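Questions about removed and locked answers on the Orside boards

Last updated February 27, 2020 by Maribeth Maglaya

These come up in the Site Feedback section often enough that we keep the replies in one place. They apply to all Orside boards, including Religion and History.

## Why was my answer removed when the question is still up?

Questions and answers are reviewed separately. A question can be fine while an answer under it breaks a rule. The usual causes are that the answer replies to another answer, gives only a link, or copies a long passage with no source.

## Is a low score enough to get an answer removed?

No. Votes show what readers think of an answer. A moderator has to pick a removal reason from the list, and "low score" is not on it. An answer with a score of -11 can stay up for years.

## Who can see a removed answer?

You can, when you are logged in. So can moderators and any member with 200 points or more. Everyone else sees nothing, and the page may drop out of search results if it was the only answer.
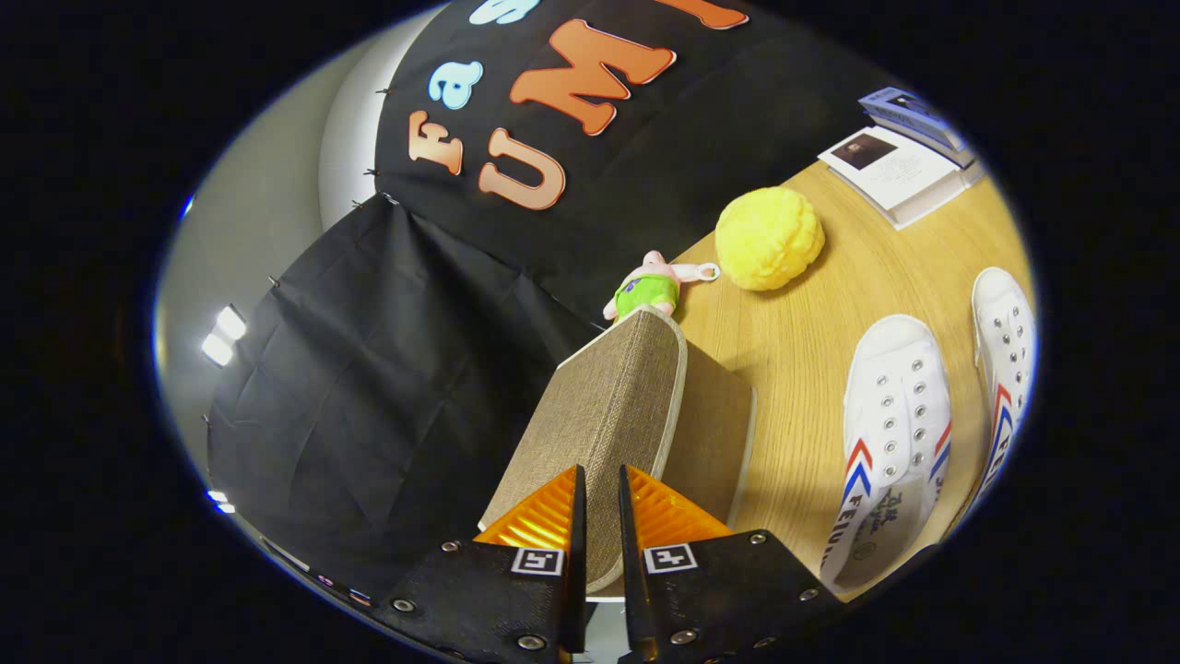 ## How do I ask for a removal to be reviewed?

Open the removed answer and choose "Request review" under the text. Say what you think the moderator got wrong, or what you have changed. The request goes to a moderator who was not part of the first decision. Please don't post the same answer again while you wait, as the copy will be removed too.

## Can I quote scripture or other old texts in translation?

Yes, with the name of the translator and the chapter or verse. If the translation is your own, say so. Jomar Bañez keeps a pinned list on the Religion board of translations that are free to quote at any length.

## What does "does not answer the question" mean?

It means the text doesn't address what was asked. It doesn't mean the answer is wrong. Wrong answers are left to voting and comments.

## My answer was locked, not removed. What's the difference?

A locked answer stays visible but can't be edited, voted on or commented on. Most locks follow an edit war and end after 54 hours. Pushpa Joshi handles locks that have run past their end time.

## Do I lose the points I earned?

Points from a removed answer are taken back unless it was up for more than 49 days. If it is restored, the points return overnight.

## Where can I object to a rule itself?

Start a thread in Site Feedback with the tag "policy". The rules are next due to be revised in May, and Slamet Entili is collecting threads for that.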